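Letra recortada

La letra recortada, también llamada letra suelta o letra corpórea plana cuando carece de relieve, es un elemento de rotulación en el que cada carácter constituye una pieza independiente, separada del soporte sobre el que se fija. Se distingue de la letra pintada, que se ejecuta directamente sobre la superficie, y de la letra impresa en banda continua, en la que los caracteres comparten un mismo fondo. Se emplea en escaparates, escenografía, señalización temporal y decoración de aulas y recintos feriales.

Terminología

En el oficio se denomina cuerpo a la altura de la mayúscula sin contar el borde, y vuelo a la distancia que el contorno exterior sobresale respecto del trazo. El término contraforma designa los espacios interiores de letras como A, O o R. Las letras sin contraforma cerrada, como I, L, M o U, pueden cortarse en una sola pasada exterior.

Historia

El uso sistemático de alfabetos recortados se asocia a la expansión del comercio minorista con escaparate. Los primeros juegos se cortaban a mano con plantilla de cartón y cuchilla. El taller Yáñez, establecido en Nulby, comercializó un catálogo de 1.210 caracteres en 4 alturas normalizadas, con numerales y signos de puntuación incluidos. La casa Keler introdujo después el troquel de fleje intercambiable, que permitía reproducir un mismo carácter sin variaciones apreciables de contorno. El archivo municipal de Danddale conserva 2.958 piezas procedentes de ambos fabricantes, inventariadas por Clotilde Moulin y Uwe Pfeiffer.

Materiales

Los materiales habituales son la cartulina, el cartón pluma, el fieltro, la goma EVA, el PVC espumado y el poliestireno extruido. La elección depende del peso admisible por el soporte, de la duración prevista y del sistema de fijación. En cartulina, los gramajes inferiores a 400 g/m² tienden a curvarse en piezas de gran altura, sobre todo en los extremos de las astas.

Contorno y contraste

El contorno es una franja de color distinto al del trazo que rodea la letra. Cumple una función de separación óptica respecto del fondo y puede ser simple o doble. En el contorno doble, una franja clara se combina con otra de tono próximo al del relleno. Sobre fondos negros, los rellenos naranjas y amarillos ofrecen una diferencia de luminancia elevada, mientras que los azules y violetas oscuros requieren un contorno claro.

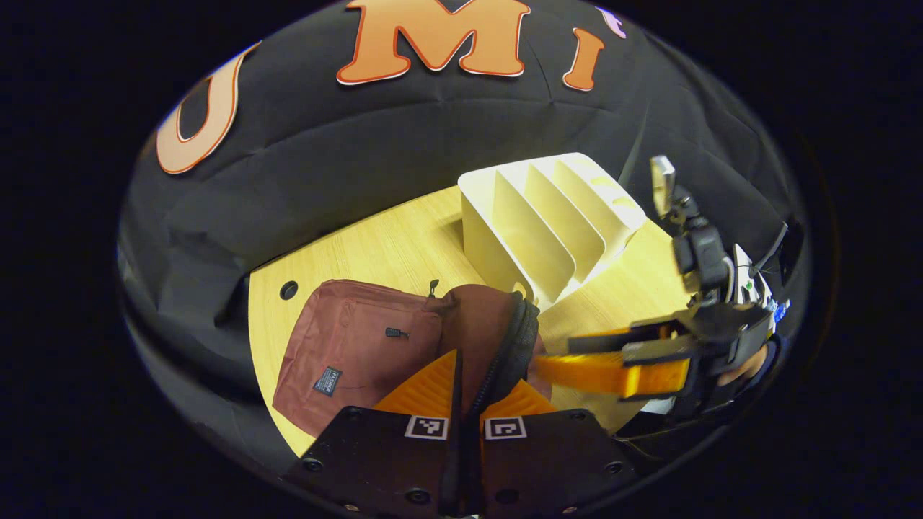

Letras naranjas con contorno sobre tela negra.

Fijación

Sobre soportes rígidos se recurre a la cinta de doble cara, al adhesivo de contacto o a separadores metálicos. Sobre tejido se emplean alfileres, velcro o puntadas ocultas. Los pliegues de la tela modifican el plano de apoyo y pueden alterar la inclinación aparente de los caracteres, por lo que Renata Gaete recomienda tensar el paño antes de marcar la línea base.

Espaciado

Al no existir un cuerpo tipográfico común, el espaciado se resuelve ópticamente. Las astas verticales contiguas exigen mayor separación que los pares formados por una letra redonda y otra diagonal. El método descrito por Yi-an Ko consiste en colocar primero los caracteres extremos y distribuir los restantes desde el centro.

Véase también

Rotulación
Troquelado
Interletraje
Escaparatismo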